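**Thursday, March. Umbrella anchor pull tests, continued**

Picked up where Baltazar left off. Two anchor types still in the running for the beach sets at Flundorura: the Jugah (screw type, molded, long flight) and the Arnow (fabric bucket that gets filled with sand and buried). The plain pointed pole stays in the test as the baseline, as that's what guests have been using.

Setup is unchanged. Hand winch on the plank, spring scale in line, strap around the pole at the height of the tilt joint. Pull is horizontal and slow. Failure is called when the pole leans far enough for the bubble on the angle gauge to leave the outer ring, or when the anchor lifts, whichever is first. Scale zeroed before each run. It had drifted slightly by lunch and was zeroed again, so the morning Arnow numbers may read a hair low.
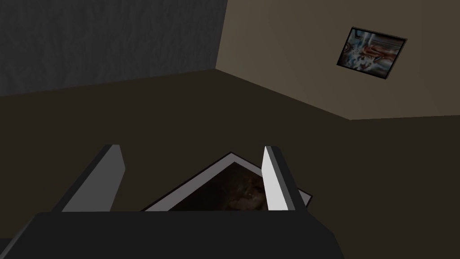

Sand condition matters more than I had allowed for. The test box holds dry sand to the depth of the plywood lip, and the dry sand gives the worst result for the screw by a wide margin. Wetting the top layer only made little difference. Wetting the full column and letting it drain overnight is closer to what Hagos finds at the tide line, and the Jugah holds nearly twice as long there before it starts to creep.

Runs today:

| Anchor | Sand | Load at failure (lb) | Mode |
|---|---|---|---|
| Plain pole | dry | 5 | lean |
| Jugah | dry | 25 | lean, slow creep |
| Jugah | drained | 40 | lean, sudden |
| Arnow | dry | 30 | bucket rotated |
| Arnow | drained | not run | |

Drained Arnow not run: the strap buckle slipped twice and I didn't trust it. Barrett has a ratchet buckle from the kayak rack. Try that first before ordering anything.

Creep on the dry Jugah is the number to watch. It doesn't let go all at once. The pole walks over by small amounts with each gust, and a guest in a chair underneath probably won't notice until the canopy is well past vertical. I held a light load on it while I wrote up the morning runs and it had moved visibly when I came back. Need a proper timed hold. Mark the pole with tape and read it against the lip.
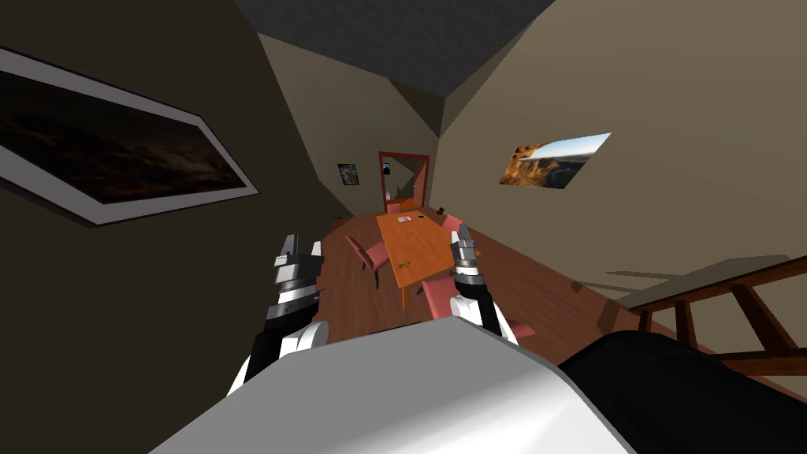

Should the housekeeping carts carry the Arnow in place of the Jugah?

Only at the north end, where the beach is dry all the way down to the chairs. On the main beach the screw goes in faster, comes out clean, and holds well enough in firm sand if it is turned down to the collar.

The collar point is worth repeating to whoever writes the card for the rental units. Every bad Jugah result in Baltazar's sheets, and both of mine that I threw out, had part of the flight showing above the sand. Depth accounts for most of the scatter. The card in the closets now says to turn it "until snug," and snug in dry sand happens about halfway down.

Proposed wording, to be checked by Davina:

> Turn the anchor until the wide collar touches the sand. If the pole still moves, pull it out and start in a new spot. Close the umbrella when you leave it.

Davina wants a drawing on it and fewer words. Fine with me. She also asked whether the old cards can be pulled at the same time as the linen count so the crew goes into each unit only once. Xiomara to confirm with Monstead, who handle turnover for the upper row.

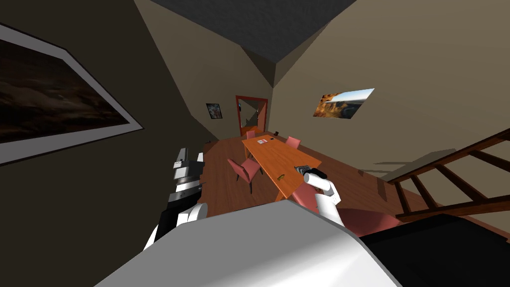 *Long dining table, looking toward the far corner of the room.*

Other items from the bench:

- Pole clamp on set B has a stripped thumbscrew. Swapped for a stainless one from the drawer. The rest of set B should be looked at, same batch.
- Canopy fabric: the faded panel tore at the rib pocket when I opened it by hand. No load on it at all. Stitching was sound, fabric was gone. Discarded.
- Salt in the tilt joints. Rinsing alone does not clear it. Soak, work the joint, rinse, then a light silicone spray. Do not use the grease in the red tub, it picks up sand.
- Arnow bucket seams: no damage after today's runs. Some stretch in the handle webbing on the one that rotated. Keep it separate and tag it.

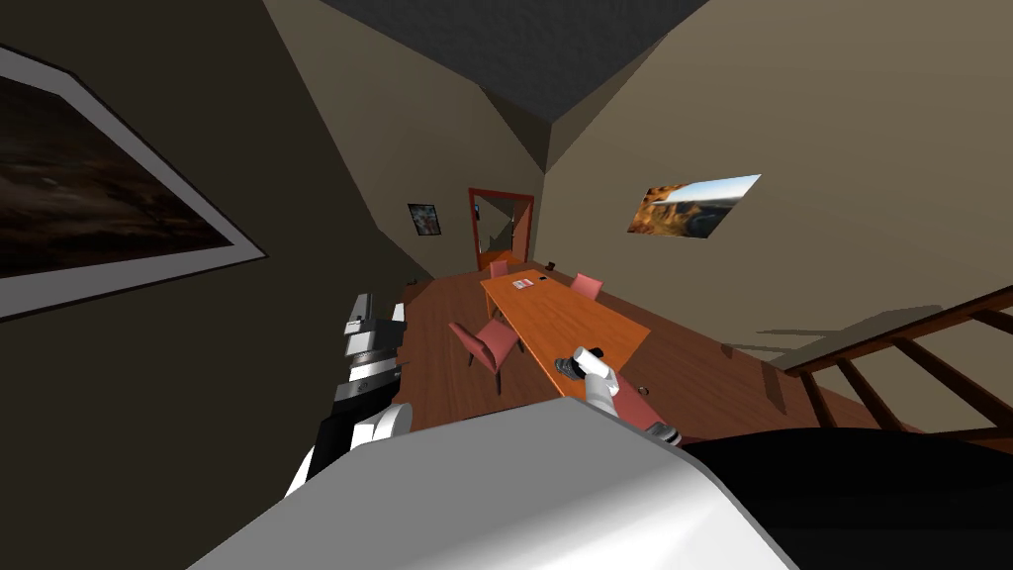 The rotation on the Arnow needs a second look. The bucket turned in the hole and the pole followed it down sideways, so the scale reading is partly measuring how well I packed the fill. Hagos packs with his heel and I used a hand tamper. Agree on one method before the drained runs. My preference is the heel, as guests won't have a tamper.

Next session:

1. Ratchet buckle from Barrett, then drained Arnow.
2. Timed hold on the dry Jugah with tape marks.
3. Repeat the dry Arnow, heel packed.
4. Check scale against the known weight before and after.

Box is covered and the sand is left wet for draining. Winch handle is on the hook behind the door.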